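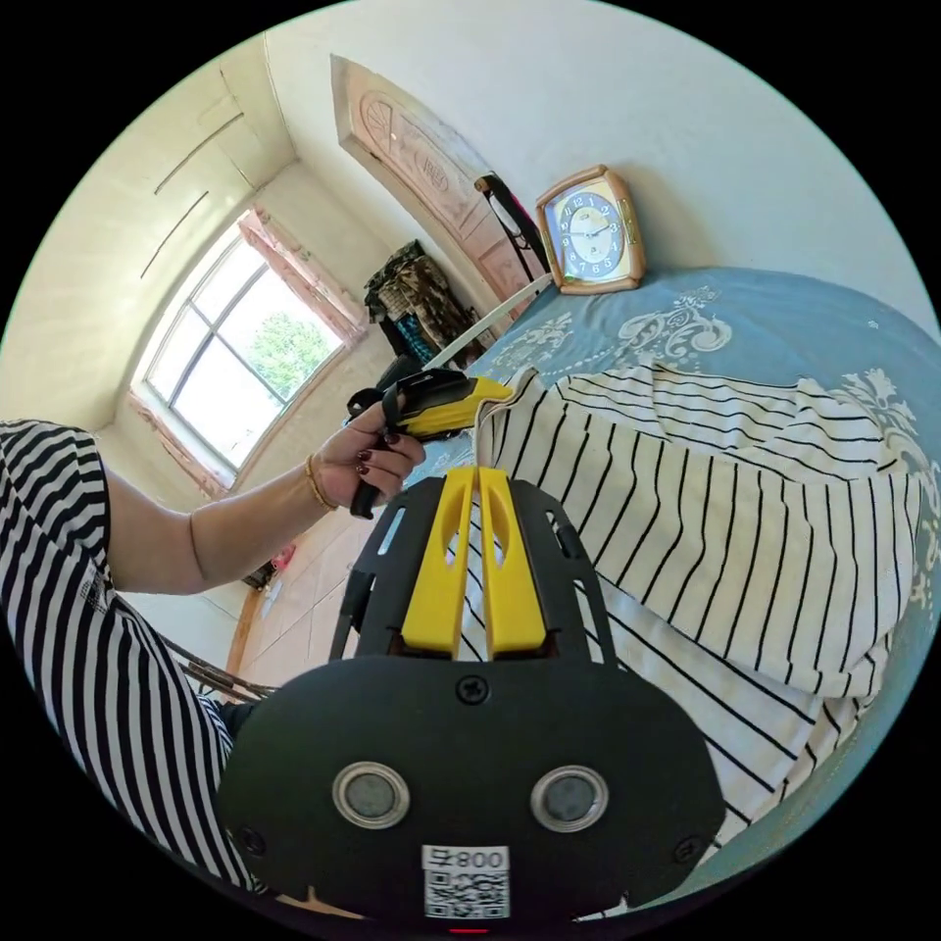
What is changing on the Clondby night bus this fall?
Buses on Line 22 will run every 20 minutes until 2 a.m., and the route will reach Brillerby for the first time.

CLONDBY, September. Late riders are getting a lot more bus! Bonsu Transit will extend Line 22 beyond its current last stop at the Tustata rail station, carrying on over the river and up the hill into Brillerby. The new stretch adds 31 stops, and every one of them will have a lit sign and a printed timetable at eye level.

Until now, anyone heading home to Brillerby after the evening shift had to get off at Tustata and walk across the bridge or call a cab. Hospital staff, restaurant workers and students asked for a through bus again and again at last winter's open meetings, and we are delighted to be able to run one.

Fares stay the same. Day passes bought before midnight will be good until the last bus of the night, a change riders have wanted for years (so have our drivers, who got tired of explaining the old rule). Monthly passes work on the whole route, including the new part.

Drivers will also let riders off between stops after 10 p.m. wherever it is safe to pull over. Just ask at least one stop ahead. Bikes can go on the front rack at any hour, and folding bikes are welcome inside.

The stop outside the Tustata post office moves across the street to the library side while the sidewalk is rebuilt. Temporary signs will point the way.

Timetables are available at the Tustata station ticket window and at the Brillerby public library. Large-print copies can be picked up at both places or mailed on request.

Media contact: Bonsu Transit Press Office, Clondby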